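Wednesday, June 10, 2020

## House rules for the two-arm cell

I've been meaning to write these down since October, when we moved the cell out of the Busport unit and two of us found we were doing resets in completely different ways. Keskin's written procedure covers the power-up and the e-stop check. It says very little about what goes on the floor of the cell, so most of this is ours.

Rules for dish work, as they stand now:

- The rack starts empty. Every run.
- Bowls go in front of the rack, within reach of at least one arm. Don't line them up neatly.
- Bowls may touch or lean on each other. Leave them that way.
- Hands out before anyone enables the arms -- say it out loud, even if you're alone.
- Change the wall panels after 100 runs and write the pattern name in the log. 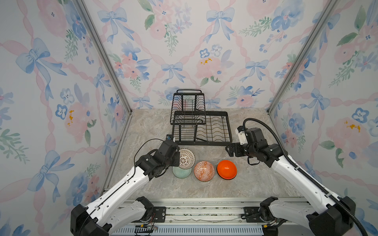 The leaning rule gets the most arguments. A bowl tipped against another one is harder to grip, and people want to straighten it before they start. I'd leave it. We had 4,000 runs logged under the Mistevum project and far too many of them began with the dishes spaced out like a place setting.

Cables are the other thing. Check the loop at each wrist by moving the arm through its full reach at low speed. If it snags, stop and re-tie it, and log that too. Tudeck's checklist has 11 items for this and I use 2 of them -- the slow sweep and the connector tug.

I still don't have a good rule for chipped bowls. For now they go in the bin.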